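Re: [smallgauge] 200T outdoors in flat light, and how much to buy
2024-08-04

Ramiro Cantero wrote:

> Hi list, been lurking since February and finally have a reason to post.
> I'm shooting a 15-minute short in Super 16 up at Brurnska in the fall,
> mostly exteriors, mostly under cloud, two actors and a boat. The budget
> gets me 2,000 feet and that's the end of the money. I was going to go
> with the 200-speed tungsten stock for everything so I only have one
> stock to think about, but now people are telling me to buy daylight
> stock for the outside work, or to go faster, or to just push everything
> a stop and stop worrying.
>
> Also, I have my heart set on shooting the opening on a 135 and I've been
> told this is a terrible idea on 16. Is it?
>
> I saw a print of Udska at the Sindside last winter and loved the way the
> grays look in it. If whoever shot that is on here, I'd love to know how.

Well, hello, that was me! I shot Udska, and I'm so glad you saw it as a print, because the streaming file is a bit of a sad thing next to it. Sorry for taking a week to answer, I've been on a job with terrible internet and a worse motel.

Let me start with the stock question and then wander off, as I do. We shot all of Udska on the 200 tungsten, one stock, insides and outsides, and I'd do it again. The director wanted the kitchen and the shoreline to feel like the same country, and I was pretty scared of cutting between two different grain structures on such a small negative. On 35 you can get away with more. On 16 the eye picks it up right away, even if the audience couldn't tell you what changed (my mother noticed a stock change in my first short, and she doesn't notice anything).

For the exteriors we had an 85 on the camera, so the stock loses two thirds of a stop and you rate it at 125. Under thick cloud that gave me a nice working stop most of the day, and I lit the interiors with tungsten and pulled the filter. Some people skip the 85 and fix it all in the scan. You can, and I've done it when the light was going and I needed that two thirds back. But the blue layer ends up a lot thicker than the red, and if you ever want a print made photochemically you've made life hard for the timer. We knew there'd be a print, so the filter stayed on.

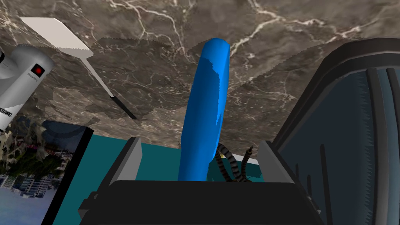

Now, the grays. I'm going to disappoint you because there's no trick to it. I overexposed everything by two thirds of a stop, had the lab process it normal, and printed down. So with the 85 on, my meter was set to 80 outside. Inside, no filter, I set it to 125. A fatter negative gives you finer-looking grain in the midtones, and an overcast landscape is pretty much all midtones. Flat light helps you here. There's hardly anything up in the highlights to worry about apart from the sky, and negative will hold sky you wouldn't believe.

What I would not do is push. I know, everyone loves a push at the moment, it sounds brave. But pushing doesn't find detail in the shadows that wasn't exposed there, it lifts contrast and brings up the grain, and under a gray sky with two people in dark coats you'll get crunchy coats and gravel for clouds. If you like that, great, go do it! But you said you liked the grays, and those grays come from going the other way.

The one place we got into trouble was the last half hour of light. There's a shot of the sister walking back along the jetty, you may remember it, and by the time we rolled I had the lens wide open and had taken the filter out and was still under. It's the grainiest thing in the film. The director adores it. I still look at my shoes when it comes on. So put one roll of 500 in the bag if you can possibly squeeze it, just for dusk, and let it be a different texture on purpose.

About the 135. Whoever told you it's terrible has probably tried it on a cheap tripod. On Super 16 a 135 is long, really long, you're looking at a slice of landscape, and every bit of movement in the head or the legs gets magnified right along with it. Wind is the killer. We had one borrowed from Major, the rental place, and the first afternoon I shot what I thought was a gorgeous locked-off frame of the far shore, and when the dailies came back it was quivering like a jelly. All of it. Gone.

Second try, we did this:

Legs as low as they'd go, spreader pinned down, a sandbag on each foot and one hung from the center.

A proper lens support on the rods. Please don't hang a heavy long lens off the mount and hope.

Somebody standing upwind with a big flag on a stand, and somebody else holding that somebody.

No hand on the pan bar. Lock it, start the camera, step away. If you have a remote run cable, use it.

And that take was rock steady, and it's the opening of the film, the one with the smoke. So by all means go shoot your opening on it. Do a test first, though, and check the focus scale against a real measured target at infinity, outdoors, in the cold. Long lenses shift when they cool down and the infinity mark on ours was a liar. We ended up putting a strip of tape on the barrel with our own mark.

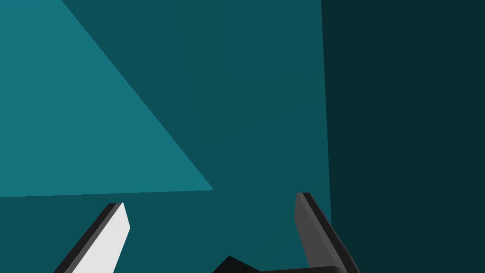 One more thing on lenses while I'm there. If your 135 is a stills lens on an adapter, and it sounds like it might be, check that the adapter is tight. There's a kind of play you get where the image jumps sideways when you pull focus, and on a long shot it's so ugly. A little wrap of tape on the adapter flange isn't elegant but I've seen it on very expensive sets.

Okay, the amount. I dug out my old camera sheets for this (they smell of outboard motor) and it was nice to go through them. 2,000 feet of 16 is five 400-foot rolls, and at 24 frames each roll runs eleven minutes, so you've got 55 minutes of running time. Against a 15-minute film that's well under four to one. Tight, but I've been tighter.

Where it disappears is in the bits you don't plan for. Threading, the flash at the end of a roll, the short ends that are too short for the next setup, the slate that takes forever while an actor finds a glove. Our sheets list 196 takes on Udska, and a silly number of those are under ten seconds, where someone called cut because a boat went through or the dog got in. Each one of those still costs you a slate and a run-up. So slate fast, or tail slate when you can, and ask your assistant to call out the remaining footage before every take, out loud. Everyone gets much better at their jobs when they hear "sixty feet left."

Rehearse with the camera up and not running. I know it sounds obvious. But people who come from video, and I did too, tend to treat the first take as the rehearsal, and you can't afford that. Two takes of everything, and a third only if there was something technically wrong with both. The director on Udska agreed to that rule over a beer and then kept to it, which was very decent of her, apart from the soup scene. We'll say no more about the soup scene.

Buy it all in one go and ask for the same emulsion batch, the number's on the can. And keep it cold until the day before, then let it warm up in the sealed can before you open it. Brurnska in the fall is damp, if it's anything like the week we had on the coast, and condensation on raw stock is a heartbreaker. I tape each can with the roll number as soon as it's out of the box, exposed cans get a different color tape, and the changing bag lives in its own case where no one can put a sandwich on it.
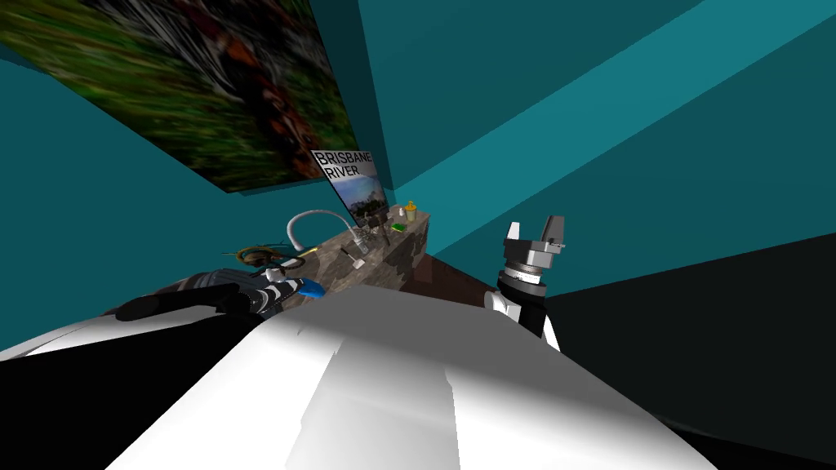 Do I need to shoot a gray card on every roll?

One card at the head of each roll is enough, lit by the same light as the scene, held for five seconds, with the roll number written next to it. If the light changes a lot in the middle of a roll, say you move from the shore into the boathouse, shoot another one. It costs you three feet and the colorist gets somewhere honest to start from. Put it in with the 85 on if the scene has the 85 on, otherwise it'll send them in completely the wrong direction.

I'm adding that because it came up off-list twice this week from other people, so I figured I'd stick it in here and save myself some typing.

As for the boat. Get the camera low and get it off the tripod, tripods on boats are miserable, the horizon wobbles and the actors don't and everyone feels ill. We had a beanbag on the seat across from them and I sort of wedged myself around it. Keep a dry towel inside your jacket for the front element. Tie the camera to something that floats, or at least to yourself. The magazine is the part I'd cover first, a plain shower cap goes over it nicely and you can hear the camera through it, so you'll know if the loop goes.

And do a scratch test with a bit of junk stock every morning, please, before the actors are in costume. Run ten feet, pull it out, look at it at an angle under a lamp. We had a burr on the gate on day two and caught it that way, and it took a minute with an orange stick to sort out. If we'd found it at the lab I'd have moved abroad.

If you want to see the exposure notes from Udska I can scan a few pages of the sheets and send them to you directly, Ramiro, just write me off-list. My handwriting's bad but the numbers are readable. I've also got a lens support bracket in the closet that fits most fifteen-millimeter rods, and you're welcome to have it for the shoot if you pay the postage.

Let us know which way you go on the stock!

> PS. Does anyone have a feeling about whether to scan flat or have the
> lab do a one-light grade? They quoted me both.

Oh, I nearly missed this. Flat, and as big as you can pay for, and have them do a cheap little one-light copy for the editor so she isn't staring at mud for six weeks. Keep the flat files on two drives in two different houses.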